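Surkia Live Sessions: README

Welcome! Surkia is a collection of 220 live recordings by bands from the Nurnthorpe and Sasermont club circuit, mostly folk rock, country soul and loud bar-band stuff, with a set of notes for every song. I put it together for people who study live sound, and for anyone who just likes hearing a room full of players hit a chorus together.

What you get

Each song comes as a stereo WAV mix plus the separate tracks: vocals, guitars, bass, drums, and keys when there are any. The notes file gives the band, the key, the tempo at the count-in and who sang lead. Tempo drifts in a lot of these songs (listen to the last minute of Tudose's "Slow Ferry" -- they really take off!), so there's a beat map for each one too.

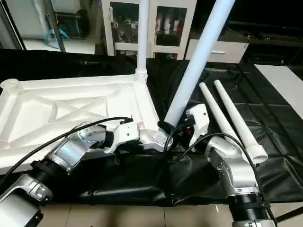 Songs are sorted into 7 folders by venue. Bleed between microphones is left in, and so is the crowd. In the smallest rooms the snare gets into everything, and I love how those takes sound, but train a separation model on them with care.

Known problems

Keys are missing from 3 songs where the player's direct line failed. Lead vocals clip here and there in the Sasermont folder. Lyrics are typed by ear and some are surely wrong -- please send fixes.

Changes

February 2025: added the December shows, redid the beat maps, fixed swapped left and right channels in the Tudose set.

Use and credit

Free for research and teaching. The bands keep all rights to their songs, so ask them before you release anything. Please credit "Surkia Live Sessions, edited by Corina Onu" and name the band as well.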